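Oct 26, 2022

The great marmalade muddle, and other kitchen news

I've been meaning to write this since September, when my neighbour Rosalinda Ambrosio turned up at the back door with a shopping bag of grapefruit and a very firm opinion that I should be making marmalade. I said I'd never made marmalade in my life. She said all the more reason, put the bag on the step and went home to her tea. So that was me sorted for the weekend!

My grandmother made it every winter in the old house at Trernport, and I can still remember the smell getting into everything, even the towels. I never once asked her how she did it, which I regret now (I was far more interested in the dog). What I do have is her preserving pan, a dented old thing that takes up half the stove, and a cookbook with the jam chapter missing. So off I went to the library, and came home with two books that disagreed with each other on nearly everything. One wanted the peel soaked overnight, the other said to simmer the fruit whole and slice it after. I went with the soaking, mostly because it meant I could put the whole business off until the morning.

The first batch was a syrup. A lovely syrup, mind you, a gorgeous amber colour, and we've had it over ice cream and stirred through yoghurt, but you could have drunk it from the jar. I rang Hiwot Alemneh, who has won ribbons for this sort of thing, and she asked me what I'd done with the pips. I'd thrown them in the compost. There was quite a long silence on the other end. So for anyone else starting out: keep the pips! Tie them up in a bit of muslin and let them bob about in the pan with the fruit, and give the bag a good squeeze before you take it out. The second batch set beautifully, seven jars of it, and I was so pleased with myself that I left them lined up on the windowsill for days and made everyone who came over admire them.

I've given one to Rosalinda, naturally, and she says it's a touch sweet, so next time I'll cut the sugar back by 300 grams and see whether it still behaves.

Slicing the peel is the part I'd happily hand over to somebody else. I started with the big knife, went on to the little one, and by the end I was snipping away with scissors, which was far quicker and much kinder on my wrists. They need to be proper kitchen ones kept for food, though, so leave the red-handled pair hanging by the screwdrivers where they are and treat yourself to a second pair for the drawer. Mine go straight into hot soapy water afterwards, because dried marmalade is a terrible thing to find in a hinge.

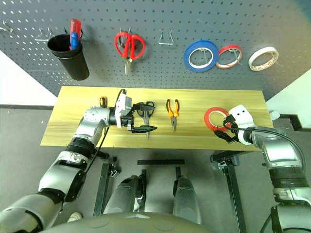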